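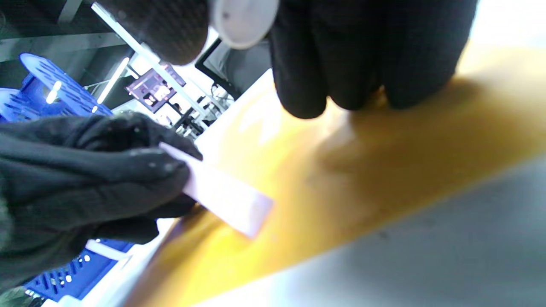

Sticking the strip down on the yellow sheet: how straight is straight enough?

Forum > Clubs and Student Projects > Build Logs
Page 1 of 1

slotted_spoon
Thread starter

Second-year group project, team name Camine, chosen by a vote in which I was outvoted. The brief is a robot that picks a thin strip off a stack, carries it to a sheet and lays it down straight. That's the lot. Our supervisor called it "a nice gentle one" and then went on leave.

Before the robot gets a go we have to do the job by hand, over and over, so it has something to copy. Gloves on, one hand pressing on the yellow sheet to stop it creeping, the other bringing the strip in by the end. My question for the forum is about the landing. We're split down the middle on whether you put the near end down first and roll the rest, or drop the whole length at once and press. The strips are thin, they're a sort of pale pink, and they have opinions.

Our pass mark is 2 mm out at the far end. Currently a human being with a degree offer and a working pair of eyes manages that slightly more than half the time.

----

Torketti
Regular

Near end first. Always near end first. It's wallpaper. If you drop the whole length you trap air and then you've got a bubble and a crooked strip, where before you only had one problem.

----

grumbling_servo
Regular

Disagree with the above, as is traditional.

Wallpaper is hung by something with two hands and a spirit level. A robot rolling a strip down has to change its angle the whole way along while keeping the same pull on it, and your poor software will be chasing its own tail by the halfway mark. Flat drop is one move. Line up, lower, let go. If you're worried about bubbles, wipe over it afterwards.

We did flat drop two years ago with labels on jam jars. Came third. There were more than three teams, before anybody asks.

----

Torketti
Regular

Labels on jam jars are curved. You cannot have done a flat drop on a jar.

----

grumbling_servo
Regular

On the lids.

----

Mereana Tipoki
Club mentor

Leaving the jam to one side for a moment.

slotted_spoon, which hand is doing the work in your runs? What I can see in the picture is the left hand carrying the strip and the right hand holding down the sheet. Is that how everybody on the team does it, or only the person in the gloves that day? If half of your runs are left-carry and half are right-carry, you've taught the thing two different jobs and it will do the average of them, and the average of left and right is the middle of the table with nothing in its hand.

Ask me how I know. Actually don't, there's a trophy cabinet it isn't in.

----

slotted_spoon
Thread starter

Ah.

So there are three of us who take turns. I'm left-carry. Hämäläinen is left-carry when he's fresh and right-carry after lunch. The third member is right-carry and would like it noted that this is how normal people do it.

We have 2182 runs saved.

----

Torketti
Regular

Oh no.

----

grumbling_servo
Regular

Oh dear. Did you write down who did which?

----

slotted_spoon
Thread starter

There's a spreadsheet. It has a column headed "who". For the first week it's filled in properly and after that it mostly says "us".

----

Mereana Tipoki
Club mentor

Right. It's less bad than it sounds. You don't need to know who did each run, only which hand carried. Sit down with a pot of tea and watch them at high speed, and sort them into two folders. It's dull but you can do it in an evening between three, and you only need the first few seconds of each one. Train on the bigger folder and leave the other alone.

Then choose a way and write it on the wall in large letters. Ours says LEFT CARRIES RIGHT HOLDS and has done since July. Underneath it somebody has added RIGHT COMPLAINS.

----

Hamalainen_dots_missing
New member

Hello, I am the one who changes hands after lunch. The forum would not let me have the dots.

In my defence, the holding hand gets tired. You are pressing down with your fingers bent the whole time so the sheet doesn't slide, and after 30 runs the knuckles know about it. The carrying hand has a lovely time. It only has to pinch. I was sharing the burden fairly between my own hands and I don't think that's a crime.

Also I'm on the side of flat drop.

----

slotted_spoon
Thread starter

He is on the side of flat drop because his flat drops are good. Mine land like a dead fish.

----

Zonholm
Regular

Reading with interest, as we had the same job for the schools' league, only with foil. Some questions that may be rude.

Why is a hand holding the sheet at all? Clamp it. Tape it. Put a brick on it. Every hand you give the robot is another thing to go wrong, and you appear to be using a whole arm as a paperweight.

Why knit gloves? Anything woolly sheds. There are pale specks on the left one in your picture, and whatever they are, I wouldn't want them anywhere near a surface I was about to stick something to. One bit of fluff under a strip and it lifts at that spot. We lost a full day to what was later identified as cat.

And are you lining the strip up with anything, or only aiming for the middle of the yellow and hoping?

----

slotted_spoon
Thread starter

In order.

The holding hand is in the rules. Task sheet says "two-handed", underlined. We asked if a brick counted as a hand and got a one-word email.

The gloves are black so the hands show up against the yellow and aren't five different skin tones in five different lights. The club had a box of them. You're right about the fluff and I feel a bit sick now, as I'd put all the lifted corners down to Hämäläinen.

Lining up: by eye. There's a pale edge down one side of the yellow sheet and I've been judging off that.

----

Hamalainen_dots_missing
New member

I would like an apology in writing.

----

slotted_spoon
Thread starter

This is writing.

----

Torketti
Regular

If you're judging off the edge then near end first is even more the right answer. Put the near corner down against something you can see, that's your pivot, swing the rest until it's parallel, then lay it. You can't correct a flat drop. Once it's down it's down.

----

grumbling_servo
Regular

You correct it in the air! Before it's down! That is the whole appeal of the air!

----

Mereana McKinnon
Regular

Other Mereana here, the one who isn't in charge of anything. (We're not related. We've been put on the same name badge twice.)

I think you two are arguing about different strips. Torketti's floppy thing wants rolling. grumbling_servo's stiff thing wants dropping. So which is this? It looks flat and fairly straight to me with the end hanging just over the sheet, and if it'll stick out like that from a pinch at one end without sagging, then a one-handed flat drop might be possible. If it droops when you move, it isn't, and no amount of shouting about the air will help.

Test: pinch it by one end, hold it out level, count to ten. Does the far end go down, and by how much?

----

slotted_spoon
Thread starter

Just did that with eight strips, at the kitchen table, with my housemate timing and asking when I'd be finished with the table.

Five stayed level near enough. Two drooped a little. One curled upwards, which wasn't on my list of outcomes. They're all from the same packet.

----

Mereana McKinnon
Regular

Was the curly one from the top of the packet?

----

slotted_spoon
Thread starter

Top of the packet, yes. How did you do that.

----

Mereana McKinnon
Regular

Top one gets all the weather. Bin the first one from every packet and put a book on the rest overnight.

----

Zonholm
Regular

Good spot. I'd go further and say keep the curly ones for a separate set. Your robot will meet a curly one on the day, guaranteed, with a judge watching. Better that it's seen a few.

----

grumbling_servo
Regular

For once I agree with Zonholm and I'd like the date recorded.

----

Mereana Tipoki
Club mentor

I don't, as it happens. Get the flat ones working first. Everybody adds the awkward cases early to feel thorough and then can't tell whether it's failing on the awkward ones or on everything. Flat strips, one carrying hand, one landing, until it's boring. Then curly.

----

Zonholm
Regular

And if they run out of time at "boring"?

----

Mereana Tipoki
Club mentor

Then they've got a robot that does the boring one, and they'll beat the teams who have a robot that does none of them. I've judged this thing. The bar is lower than people imagine.

----

slotted_spoon
Thread starter

Update from Friday's session.

Sorted the runs. Left-carry wins by a mile, so left-carry it is, and there's now a sign. The third member has accepted the result and is holding down the sheet with visible resentment. We've swapped to smooth gloves, still black, out of my bike bag, and the corners have mostly stopped lifting. I have apologised to Hämäläinen with crisps.

On the landing, we did a batch each way, flat strips only. Flat drop was quicker and near end first was straighter. So that settles nothing and you may both carry on.

We're going near end first for now, purely because I can do it.

----

Torketti
Regular

I accept this honour.

----

grumbling_servo
Regular

"Purely because I can do it" is not the ringing win you think it is, Torketti.

----

Hamalainen_dots_missing
New member

Can I ask about breaks? If I'm to be left-carry after lunch as well, how many runs do other teams do before they swap people over? The crisps were nice but my knuckles are the same.

----

Zonholm
Regular

We swapped every twenty and had a kitchen timer for it. Do it by count if the timer makes people rush.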